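Drinham Garment Sizes
Read me first

What is in the folder

A table of trouser and skirt measurements taken at home by members of a mending group in Drinham, plus the labels as printed on the garments. It was put together to check a claim that gets repeated a good deal: that the size on the label tells you how big the garment is. I had doubts about that before we started and I have more now, though the table is too small and too lopsided to settle it. Please read the part on problems before quoting anything from it.

The files

sizes.csv has one row per garment. labels.csv has the label text, typed as printed, mistakes and all. notes.txt is whatever people wrote on the back of the form. Some of it is useful. A lot of it is complaints about zips.

The two tables join on the garment number. There are gaps in the numbering where people handed in a form and later took it back. We did not renumber.

Columns in sizes.csv

garment: the number given to the form when it came in.
kind: jeans, trousers, skirt or shorts. Leggings were left out because two people measuring the same pair could not agree with each other, or with themselves.
label_size: the size as sold. Mixed systems. A garment marked 12 and one marked 32 may both be in there and no attempt has been made to turn one into the other. Conversion charts are where half the nonsense in this subject comes from.
waist_cm: across the waistband laid flat, then doubled.
inseam_cm: crotch seam to hem, along the inside leg. Blank for skirts.
rise_cm: crotch seam to top of waistband at the front. Treat with suspicion.
age: the owner's guess in years. It is a guess.
washed: yes or no. Nearly all yes, so of little use.

How the measuring was done

Everyone was sent the same sheet. It asked for the garment to be laid flat on a bed, table or clean floor, fastened, with the creases smoothed out by hand and no stretching. Jeans go down lengthwise so the waistband and both hems can be reached without moving anything. 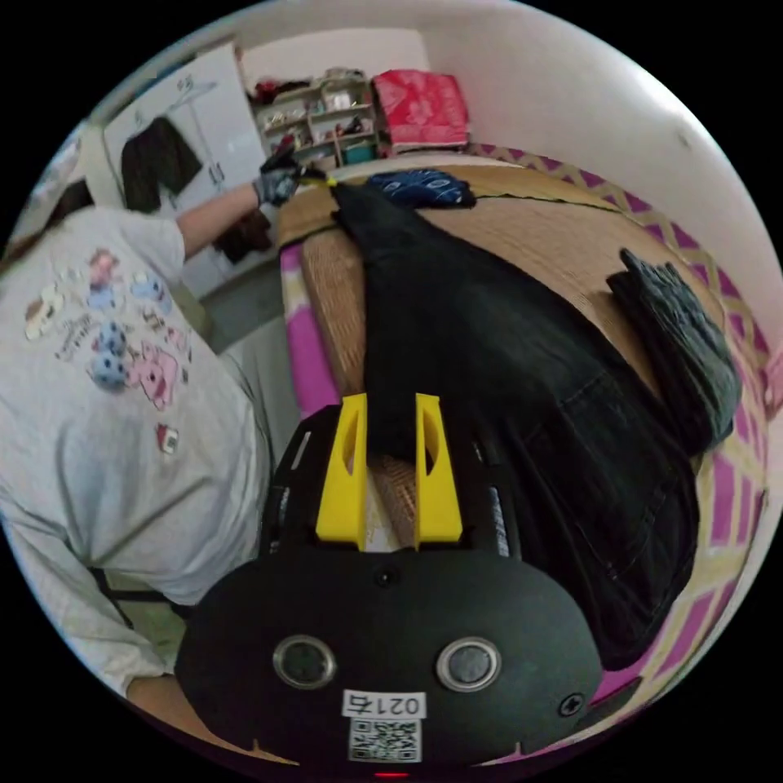 Known problems

The tapes. We lent out 5 cloth tapes and asked for them back in September. One had stretched by over a centimetre along its length. We don't know which forms were filled in with it. Anyone claiming to find a difference of a centimetre between makers in this table has found our tape.

The people. Those who join a mending group own older clothes than most, and keep the ones that fit. Garments that never fit went back to the shop or to charity and are missing here. This alone ought to stop anybody saying what share of clothes is wrongly labelled.

The surface. A soft mattress lets the tape sag. The sheet said "flat", and flat means different things to different people. There is no column for surface and there should have been.

The rise. Some measured over the waistband, some stopped below it. Aurora Esteves went back to 18 of the garments with a steel rule and got a different rise on 12 of them. Her figures are in notes.txt and have not been merged. I would drop the column altogether, but she thinks a bad column with a warning is better than none, and she did the work.

What it does not show

It does not show that sizes have grown over the years. People want it to. The age column is too weak to hold that up, and there are only 4 garments in the table whose owners could find a receipt.

It does not rank makers. Fullance and Brukance both turn up often, mostly because both sell in the one clothes shop on the high street. A Leitão skirt has the largest gap between label and tape of anything in the table, but it had been let out by a previous owner — see the note — and I have already seen it mentioned without that.

Using it

Copy it, sort it, argue with it. If you publish a chart, say where the garments came from and give the number of rows you used. If you drop rows, say which.

Corrections

Send the garment number, the column and what you think it should say, with how you measured it. "Looks wrong" will be ignored unless you have a tape in your hand.

Last changed 6th March: blank inseams for skirts were showing as zero, now fixed.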